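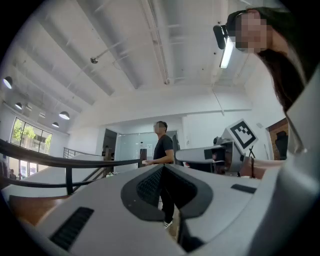 Two-finger or soft-finger tips for a pair of hand-held grippers?

Posted by Meifang Kang, 2023-03-07

Hello everyone, and thank you in advance for reading, as I know I do go on a bit. We are trying to choose between two sets of fingertips for our hand-held grippers before we order enough for the whole Lasham group. One set is the firm ribbed kind from Jarndale, the other is the softer Cornora pair that bends around whatever you pick up. I have been swapping between them since January and I still change my mind every other day!

Each hand carries its own gripper, and a marker stands on top so that we can work out where the two are in relation to each other. So far I have 961 recordings with the firm tips and 600 with the soft ones. The soft tips are lovely on cups and fruit, but when I pinch something thin (a bank card, a teaspoon handle) they fold sideways and the item swings round. The firm tips hold the spoon beautifully and then drop the plum. Has anybody found a middle way, or do you simply keep both and change over? I should also say that the marker seems harder to pick up when I walk past a big window, and I don't know if that has anything to do with the tips at all.

pan_and_tilt

We had much the same worry last year and ended up keeping both, though I do understand that isn't what you want to hear when you're about to place an order. What helped us was stiffening the soft ones a little. Cut a strip of thin plastic packing band, slide it into the hollow behind the gripping face and stop 10 mm short of the end. The very tip stays soft enough for your plum and the rest no longer folds over. Try it on one pair before you do the lot — ours split the first time as I'd left the corners square, so round them off with a file.

Your two piles of recordings aren't quite a fair match, by the way. I'd pick a short list of objects, do the same list with each set on the same afternoon, and have the same person holding the grippers. People get better with practice, and if you did all the firm ones first then the soft ones have had the benefit of a more experienced pair of hands.

As for the window, I would say it's a separate matter. Glare on a shiny marker will do that. Print it on matt paper, lock the exposure on the camera if yours allows it, and see whether the dropouts stop. A curved or bubbled marker gives trouble too, so stick it to something flat.

Do let us know how the packing band goes, I'd love to hear!

Bench2217

Firm ones. Soft tips wear out and then you're measuring the wear. We run the Pan controller with firm tips and a bit of rubber tape, replaced when it looks shabby. Can't help with the marker, sorry, ours is all indoors with the blinds down.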